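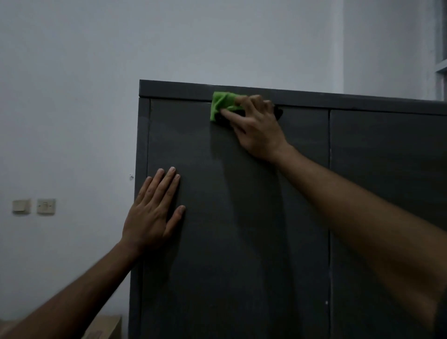
Photo: Faith Kioko

The metal cabinet in our back room needed a proper clean before I could put anything into it. I'd been meaning to get to it all November and finally had a free Wednesday, so that was the day's job.

I bought it second-hand from an office clearance in Estville. It's dark grey with two tall doors, and it had stood in a corridor for years next to a photocopier, according to Ehsan Abbasi, who ran the sale. I paid 114 for it including the shelves, and another 4 for a spare key that turned out to belong to something else. New ones of the same size were a lot more than I wanted to spend on somewhere to keep paint and Christmas lights.

I measured the alcove at 1030 mm before I went to look at it. The cabinet went in with a finger's width to spare at one side. Getting it down the hall was the hard part. Wai-kit came over after work and we walked it along on an old blanket, one corner at a time, with the shelves out and the doors taped shut. The tape left sticky lines, which I'll come to.

A dark painted finish shows everything. In the shop it looked clean. At home, next to a white wall, I could see handprints, smears and a sort of grey film over the lot. The top ledge was the worst. Dust had settled there and gone slightly greasy, so a dry duster only pushed it about.

I started with the vacuum and the soft brush, along the top and then down the join between the doors. Then a bucket of warm water with a small squirt of washing-up liquid, and a cloth wrung out hard. I didn't want water running down into the lock or sitting in the seams, as that's where these cabinets go rusty. I worked from the top down, one door at a time, and changed the water once when it got too murky to be any use.

The handle took longer than both doors put together. It's a black fitting that sits across near the top of the door, and years of hands had left a dull ring on the paint round it. I bunched the cloth up and pressed it in round the edges, then folded a corner over my fingernail for the tight bits underneath. An old toothbrush would do the same. If yours has screws you can get at, it might be worth taking the handle off altogether, but I didn't fancy losing a washer down the back.

For the tape marks I tried the soapy water first and got nowhere. Cooking oil on kitchen roll, left for ten minutes, softened them enough to rub away. Then you have to wash the oil off, so it's two jobs. White spirit would have been quicker but I wasn't sure what it would do to the paint.

Streaks are the other thing. I wiped both doors down, stood back, and found long cloudy patches wherever the light fell across them. Too much washing-up liquid, I think. I went over it again with plain water and then straight away with a dry microfibre cloth, going up and down in long strokes, and that got rid of most of them. There's still a faint one at knee height that I can find if I look for it.

I like a bright cloth for this kind of work. The lime green ones show the dirt coming off, so you know when to turn to a clean side. I wash them at 40 without fabric softener and they last ages. Softener seems to stop them picking anything up.

There are small chips in the paint here and there. I asked Selorm at work, who does up old lockers, and he said to dab them with a bit of matching enamel on a cocktail stick and leave them for a day with the doors open. I haven't bought the enamel yet. The greys all look the same on a screen and I'd sooner take a drawer front or something along to the shop to compare, except that the cabinet hasn't got any drawers.

Inside was much easier. Dust, paper clips, half a label that said INVOICES. I wiped the shelves in the bath and left them to dry on a towel. They've gone back in with the lowest gap the tallest, for the paint tins, and the lights are going on top in their box. The drill is on the middle shelf where I can reach it without bending.

Next weekend I need to sort out a wall fixing so it can't tip if someone pulls on an open door. The wall behind is plasterboard, so I'll have to find the studs first. If anyone has fixed a metal cabinet like this to a stud wall, let me know in the comments which brackets you used.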